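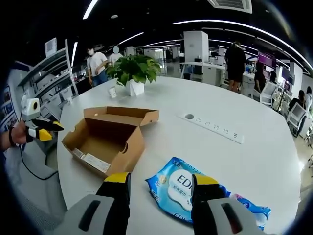

I have been reading about the stone rows at Drokby for a couple of years now, mostly late at night, and in November I finally went to see them. I want to set down what I saw before I start mixing it up with what I have read.

The rows are on a low ridge above a lake, a two-hour drive and then a walk through spruce. There are nine upright stones still standing in the longer row, and a scatter of fallen ones that may or may not have belonged to it. The tallest comes up to my shoulder. If you have only seen the drawings in Trygve Strömberg's booklet you will expect something bigger. I did.

Strömberg's claim, for anyone who hasn't come across it, is that the long row points to the place on the horizon where the moon sets at its southern extreme, and that the builders must have watched it over several generations to get it right. He measured the row at 170 meters. Elsa Grønli, who surveyed the ridge later, thinks the row is really two shorter ones put up at different times, and that the line you get by joining them is an accident. I went up there leaning toward Strömberg and came back less sure.

The reason is the gap. On his plan it is a small break, easy to pass over. On the ground it is wide, and the stones on the far side are a different shape. The western ones are thin slabs set with the flat face along the line. The eastern ones are stubby and rounded and look like they were rolled there from the lake shore. I am no geologist, but a person walking the ridge with no theory in mind would say these were two jobs.

I also tried the sight line. Standing behind the last slab and looking down the row, you can't see the horizon at all because of the trees. Strömberg worked it out from a map, and he says so in a footnote. That is fair enough, and the trees may not have been there when the stones went up. Pollen cores from the bog would help settle that. Bendik Midtbø told me one was taken years ago and never written up, so if anyone knows where it ended up, please leave a comment.

One thing I had not read about anywhere: two of the slabs have shallow cup marks on the north face, low down, nearly at ground level. They were hard to see until the sun got low, at half past two or so. I counted them twice and got a different answer each time, so I won't give a number. They could be natural. The lichen stops short of them, which might mean somebody has cleaned them.

As for the older idea, that Drokby was settled by people who came from across the sea with a finished knowledge of the sky – I don't see anything up there that needs it. Local people with time on their hands could have put up every one of those stones. When they did it is the question I would like answered, and so far no one has dug.

Costel Cozma has lent me his copy of the Grønli survey with the full set of plans, and I'm working through it now. I'd like to go back in the spring with a proper compass and a longer tape. The path is soft past the second gate, so wear boots.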